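Prorance Stewards' Decisions

README for release 4, 2018-08-05

What this is

Prorance is a collection of written decisions from club and regional circuit racing: penalties, exclusions, protests, and the appeals that followed. Each record is one decision taken by the stewards of a meeting, typed up from the paper notice and given a set of fields so that it can be searched and compared with others.

The collection was started by Kwaku Nartey, who was clerk of the course at Brovwood for a number of seasons and kept the notices in box files. Jasper Verschueren wrote the import scripts and looks after the releases. Orathai Rojanasak and Pichit Prasertsri did most of the typing and nearly all of the checking.

The full set holds 3,000 decisions. Most come from Brovwood and Halvorsen, with a smaller group from the Bemar winter series.

Files

decisions.csv has one row per decision.
appeals.csv has one row per appeal, linked to the decision by decision_id.
meetings.csv lists the meetings, with circuit, season and series.
articles.txt gives the short names we use for the regulations, with the full article number in each season's rulebook.
notices/ contains the typed text of each notice, one plain text file per decision.

All files are UTF-8. The CSV files use commas and have a header row. Empty means not recorded. We do not use zero or "N/A" for missing values.

Main fields in decisions.csv

decision_id: our own number, never reused.
meeting_id: links to meetings.csv.
session: practice, qualifying, race or post-race.
class: the class the car was entered in, not the class it was moved to afterwards.
ground: technical, driving, procedure or conduct.
article: short name from articles.txt.
raised_by: officials or competitor. A protest lodged by another entrant is always "competitor", even where the scrutineers had already noticed the same thing.
penalty: reprimand, time, grid, exclusion, fine or none.
position_before and position_after: finishing positions in class, for race decisions only.
appealed: yes or no.
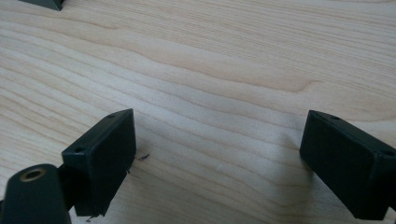
Pale wood tabletop with wavy grain.

How the records were made

The notices were typed by one person and read against the paper by a second. Where the two disagreed on a word, the paper was checked again, and if it still could not be read the word was replaced with [illegible]. Spelling mistakes in the originals have been kept. Drivers' and entrants' names have been replaced with codes, and a driver keeps the same code across seasons and circuits.

The ground field took the most argument. A car that runs under the minimum weight is plainly technical. A car that misses the weighbridge is harder, and the stewards at Halvorsen treated it differently from those at Brovwood. We settled on procedure for all of these. If you are working with earlier releases, note that some of them were marked technical until release 3.

Fongchan Boonchu went through every floor, ride height and bodywork case again before this release and corrected the article field where the wrong season's rulebook had been used. The text files were not touched.

Known problems

Six meetings at Bemar have results but no notices. They are listed in meetings.csv with notices_held set to no, and should be left out of any count of penalties per meeting.

Reprimands are under-recorded. Many were given by word of mouth and only written down if the driver asked for it.

position_after is the position at the end of the meeting. If an appeal later put a car back, that is in appeals.csv only. Several people have been caught out by this, so please join the two files before working out final results.

Fines are in the currency and amount on the notice. No adjustment has been made for inflation.

Some appeals were withdrawn before they were heard. These have outcome set to withdrawn and no hearing date. We do not know the reasons and have not tried to guess them.

Changes in release 4

Halvorsen endurance meetings added.
Missed weighbridge cases moved from technical to procedure in the last two seasons, which had been overlooked in release 3.
Duplicate decisions removed where one notice had been issued twice for a shared car. The second driver's code is now in co_driver.
New field, time_of_notice, taken from the stamp on the notice where there is one.
articles.txt sorted by season.

Use

You may use the data for study, reporting and teaching. Please name the collection and the release number. Do not try to match the codes to named drivers. The decisions are a record of what stewards wrote on the day, and should not be relied on as guidance to the present rules.

Corrections

Send corrections to Jasper Verschueren with the decision_id and, if you have it, a copy of the notice. Corrections received up to the end of July are in this release. Anything later will go into the next one.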